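Flillik Opens Free Snack Giveaway With 3000 Prizes

Sep 5, 2021

Flillik, the maker of fruit chews and sour drops, is opening a free snack giveaway to residents of the 50 United States and the District of Columbia who are 18 or older. The company will give away 3000 prizes through an instant win game on its website. Entry is free and no purchase is needed.

The game is called the Flillik Flip. Players see a board of face-down wrappers and turn over three of them. If all three show the same flavor, the player has won and is taken to a claim form. A player who does not match can come back the next day and play again. Each person gets one play per day for as long as the game is open.

Prizes come in three sizes. The largest group, 2632 prizes, is a coupon for one free bag of any Flillik product, up to the regular size. Another 300 winners will get a sampler box with one bag of each flavor now in stores. The remaining 68 winners will get a full case of the flavor of their choice, shipped to their home.

"Last year's game made people spin over and over until they hit something, and we heard about it," said Farhad Najafi, promotions manager at Flillik. "A lot of customers told us they spent an evening on it and then the claim page timed out. This time it's one play a day, it takes a few seconds, and if you win, the claim page stays open to you for a week."

How to enter

Players register once with a name, mailing address and email address. After that they sign in with the email address alone. The game works on phones, tablets and computers and does not need an app. People who would rather not play online may mail in a handwritten card with the same information. Each card counts as one play, and Flillik will turn over the wrappers on the sender's behalf and write back only if the card wins. The mailing address is in the official rules.

The limit is one prize of each size per household. Flillik will check claims against mailing addresses before anything is shipped, and claims that repeat an address will be dropped. Winning turns that are not claimed within seven days go back into the game and can be won by someone else. 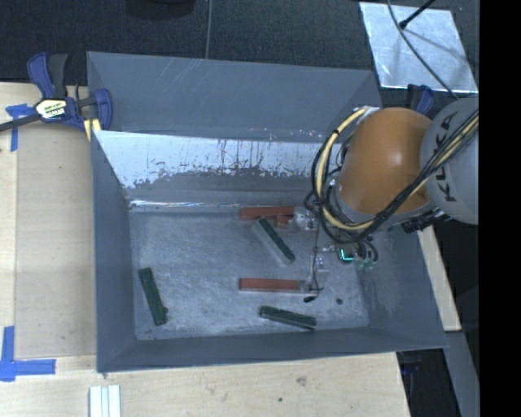

Coupons will be sent by regular mail and should arrive four to six weeks after a claim is approved. They are printed on paper and carry a single-use code. Stores will not accept a photo or a home-printed copy. Sampler boxes and cases are shipped by ground carrier and cannot be sent to a post office box. Winners who list a post office box will be asked by email for a street address.

Cometti, which runs online promotions for food and household brands, built the game and will handle the claim forms. Packing and shipping of the sampler boxes and cases will be done by Cosby at its warehouse in Villalba. Questions about a claim should go to the help address on the claim page and not to the store where the coupon will be used.

Changes from last year

Flillik made several changes after its last giveaway. The earlier game released all of its prizes at once, and the coupons were gone before many customers had heard about it. The new game spreads its winning turns across the whole entry period, with a set number released each day at times chosen at random in advance. The number of prizes left in each size will be shown at the top of the game page and updated every morning.

The claim form has also been moved behind the sign-in. Last year a direct link to the form was passed around on deal sites, and people who had never played were able to fill it out. Flillik honored the claims that came in before the link was shut off, but it will not do so again. A claim this year has to be tied to a winning turn on a registered account or to a winning mail-in card.

"We don't mind that people shared it. Free candy gets shared," Najafi said. "But we had customers who played fair and got nothing, so we had to close that door."

A second-chance drawing

Players who register but do not win anything during the game will be placed in a second-chance drawing. Flillik has set aside 4000 coupons for it, each worth one dollar off any bag. These are separate from the instant win prizes. No further step is needed to be included, and names will be drawn within two weeks after the game closes. Mail-in entries are included on the same terms.

The game opens at noon Eastern time on the day after this announcement and closes at the end of September, or when the last prize has been claimed if that happens first. The full rules, including the odds and the value of each prize, are posted on the game page. The giveaway is void where prohibited.

About Flillik

Flillik makes fruit chews, sour drops and seasonal candy sold in grocery, drug and convenience stores. All of its flavors are sold in bags, and the fruit chews also come in single rolls at checkout.

Media contact: Farhad Najafi, Promotions, Flillik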